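2021-03-14

Slept badly again, so I gave up and decided to do the bedroom properly, which I've been promising myself since we moved in. Radio on, tea going cold on the windowsill, hair in a towel. Very glamorous.

I started with the bed because once that's done the whole room looks better, even if the wardrobe is still a disgrace. White sheet on, corners tucked in, and of course there's a crease running right across it that I can't get rid of. I pulled from one side, then from the other, and it just moved along a bit. Mum would have ironed it. I am not Mum!

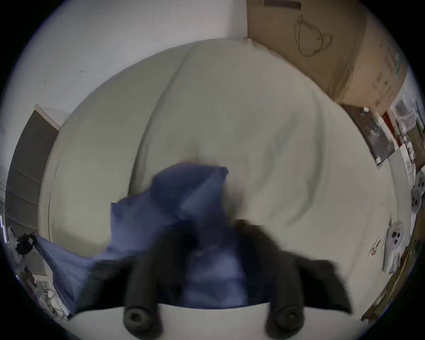 Then it was on to the clothes, and I made the usual mess of sorting them. I had a pile for keeping, a pile for the charity shop and a pile for "maybe in April when it's warmer", and the April pile swallowed the other 2 before lunch. Found the receipt for the Parkitz lamp (the one that buzzes) so I might be able to take it back after all, if they're open.

Serpil Dönmez rang in the middle of it and kept me talking for ages. She's painting her hall and wanted to know if I had any dust sheets — I don't, but I said she could have the old curtains. She's doing everything in some sort of pale green. I looked at our bedroom wall while she was talking and it could do with a coat as well, it's got little marks on it that I'd never noticed. White shows everything. I'm not starting on that this month, though.

Had cheese on toast at three, far too late, and then didn't want any supper. The blue things still need folding and the hoover bag wants changing before I can do under the bed. Must ring Serpil back about the curtains, and put the bins out tonight.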